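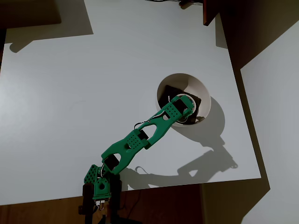
Step 1: Pick your bowl and clear a spot for it

I've tried drawers, hooks, a basket by the door and one very expensive organiser from Stoyanova, and I keep coming back to a plain white bowl on a plain white table. Mine's deep and round with a matte finish, and it takes all the little flat things that used to drift around our place (coasters, glasses cloths, felt pads, you name it). Black on white is dead easy to spot, too, so I can grab what I'm after on my way past!

Go deeper than you think you need. A shallow dish looks lovely in the shop, then the first square thing you drop in slides straight back out over the rim. In a deep one the corners catch on the sides and it stays put, even if it's sitting a bit crooked. I don't mind crooked.

Step 2: Wipe everything down

Matte finishes hold onto fingerprints, so give the bowl a proper wash before you start. I use 200 ml of warm water with a small squirt of dish soap, and a soft cloth – no scourers, they leave grey marks that you'll be looking at for years. Do the tabletop while you've got the cloth in your hand. Dry both.

Step 3: Sort your flat stuff

Tip the whole lot out and make 2 piles, one for things you've used since October and one for everything else. Be a bit ruthless. I found three cloths for a pair of sunnies I lost at the beach ages ago, and a Niren coaster I'd been blaming my sister for.

The second pile goes in a box in the hall cupboard. If you haven't gone looking for any of it after a couple of months, out it goes.

Step 4: Put things back one at a time

Biggest squares first, laid on an angle so there's an edge to pinch. Small bits go on top. My favourite colour for cloths is black because they hide the smudges, but you do you.

Stop when you reach the rim. I've had mine heaped up like a fruit bowl and it was hopeless, everything ended up on the floor by dinner.

Step 5: Keep it going

I empty mine every second weekend while the kettle boils, give it a quick wipe and put back whatever belongs there. Keys still go on the hook, by the way. They scratch.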